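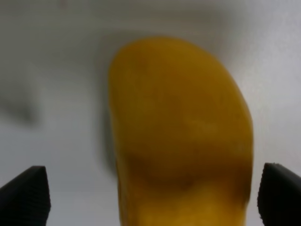
Zinduvier Kitchen Group - Minutes, 2026-04-30

Present: Ieva Vasiliauskas (chair), Triin Pärn, Lachlan MacBrayne. Apologies: Justinas Dambrauskienė.

1. March minutes agreed.

2. Produce table. Corn stays on the white table with the husk left on. Triin asked that the blue bowl be kept beside it - agreed. 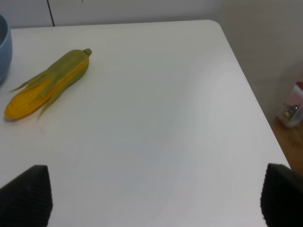
Minutes taken by Povilas Urbonaitė

3. Orders. Nearly 100 ears needed for the Zetcombe supper. Lachlan to get a price from Kļaviņa.

4. Storage. Three shelves to be cleared before the next delivery. Action: Ieva.

Next meeting in room 20.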